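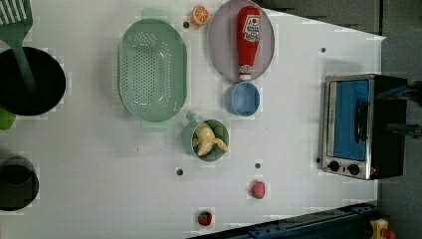

Re: [toy-library] Play kitchen sets, one box or two?

From: Zakhar Yatsenko
To: toy-library list
Sent: March, 9:40 pm

I read the proposal twice and I'm still not sold. Quoting the part I have trouble with, then my answers underneath.

> We now have 63 kitchen pieces across the shelves and parents keep
> asking for "the food" or "the pots" separately. Dromomura sells a
> sorted storage system, and if we split everything into Cookware,
> Tableware and Groceries, each box goes out on its own ticket.
> Check-in would be faster and lost pieces easier to trace. The
> system comes to 1,938 with the labels. Could everyone look over
> the pieces on the white table and tell me which box they'd go in?
>
> Boldale branch

1. The sorting itself

I looked over the pieces, as asked. The black pots and the green slotted spatula are cookware, fine. The plate is tableware, fine. Then I got to the green cup with the yellow banana in it and the whole thing went soft on me. Cup in one box, banana in another? A child who borrows Groceries gets a banana, an orange slice and a ketchup bottle and has nothing to serve them on. A child who borrows Tableware gets a plate and a small blue bowl and can lay the table for no dinner. I have watched plenty of kids at this age and I have yet to meet one who wanted to play Tableware.

And where does the colander go? It's the big oval green one with the holes. By the proposal it's cookware. My two used ours as a fruit bowl, a hat and a boat, and I'd guess half our borrowers would put it away with the food.

2. The check-in claim

Faster how? Three boxes means three lids, three lists and three tickets for what is now one. The Onyshchenko branch tried split sets with the doctor's kit and came back to a single bag after 17 loans. I asked them why and the answer was that families borrowed two parts out of three and then wanted the third held for them. I don't see anything in the proposal that deals with that.

As for tracing lost pieces, a missing orange slice is a missing orange slice. It's small and it rolls under a couch. Knowing it came out of Groceries won't get it back.

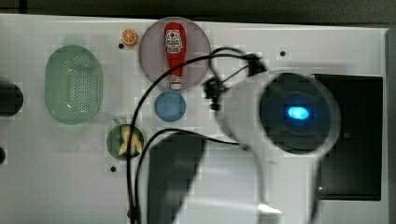

3. The money

1,938 for boxes and labels, out of a yearly budget of 3,225. I'd want to hear what we give up. The Bisudier puzzles were supposed to be replaced this year and I can't see both happening.

4. What I'd do instead

Keep whole kitchens together, but make them smaller. A pot, the spatula, a colander, a plate, a bowl, something to drink from and a few foods is plenty for an afternoon. One clear bag, one list taped inside. Extra foods can live in a tub at the desk and anyone who wants more ketchup can ask for it.

I'd also drop the rule about food going back in separately. If the banana comes home in the cup, leave it in the cup and tick them both off.

I could be wrong about all this, and if Boldale has actual numbers from borrowers I'd like to see them before we vote. "Parents keep asking" could be four parents or forty. Could somebody keep a tally at the desk through the end of March? I'll do it at ours.

Zakhar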